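Reading time: 4 min

Print this page | E-mail this article

3.2 Mugs on dark surfaces

We love the steel-lined mug as a study object. It is common, it is cheap, and it behaves so differently from one viewpoint to the next! Seen from the top, the outer color shrinks to a thin band and the bright inner wall takes over, and the handle becomes the best cue to which way the mug is facing. 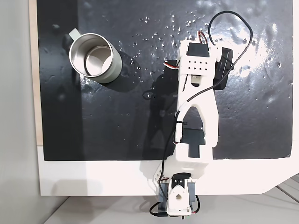 Glossy black mats make all of this richer. Glare and small specks on the surface can be as bright as the rim itself, and Hollis and Bolger found in the Ledar trials that people asked to outline a mug often traced its shadow too. We kept the mat and wrote a clearer outlining guide, 15 lines long, which Tapsell tested in May.

From the side the task changes again. The green body is easy to pick out, the opening narrows to an ellipse, and any lettering low on the front gives a second hint about rotation.

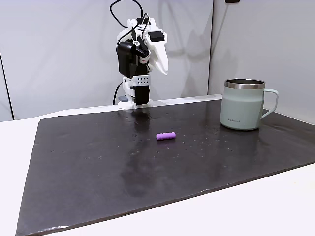 Figure 3. Pale green mug on the dark mat, from overhead (first view) and from the side (second view).

Agreement between outliners was highest for the handle, a result we were delighted to see repeated in all 36 pairs of views.

Contact | Copyright Skedari | Back to top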